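Châu Đồng had been showing the arm how to put the little square frames in the tray since breakfast, and she was, bless her, on try 119 and still saying "good, good, like that, sweetheart" to it the way her grandmother used to talk to bread dough. Her own hands held the leader handles, and across the room the gripper went wherever she went, a breath behind.

"You're rushing again," said Mieczysław, who had come in with two coffees and forgotten whose was whose. "It'll learn the rush too, you know."

So she slowed down, and brought the fingers up to the blue plastic as gently as she could manage.

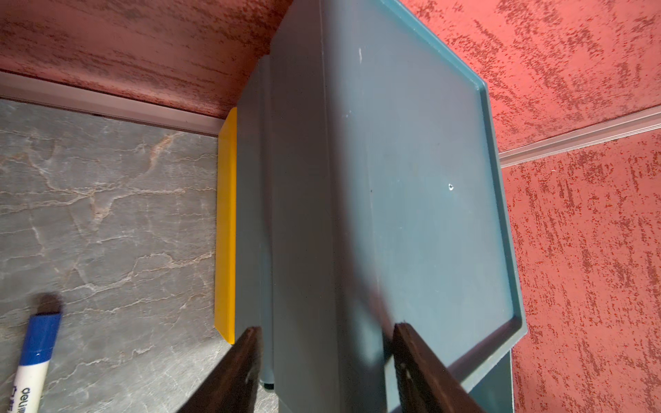
The gripper against the teal plastic, with the marker lying nearby.

He pulled up a stool (the squeaky one, of course, it was always the squeaky one) and watched her go on to the squares.
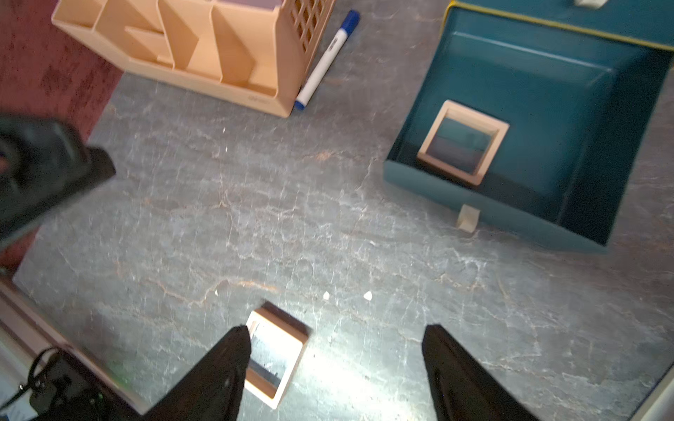 One square in the tray and one by the fingers.

"Celtwood wants 464 of these by the end of October," he said.

"Then Celtwood can come and hold the handles," said Châu, but she was smiling, and she had already begun to lean toward the next square, and he leaned a little too, without meaning to, coffee and all.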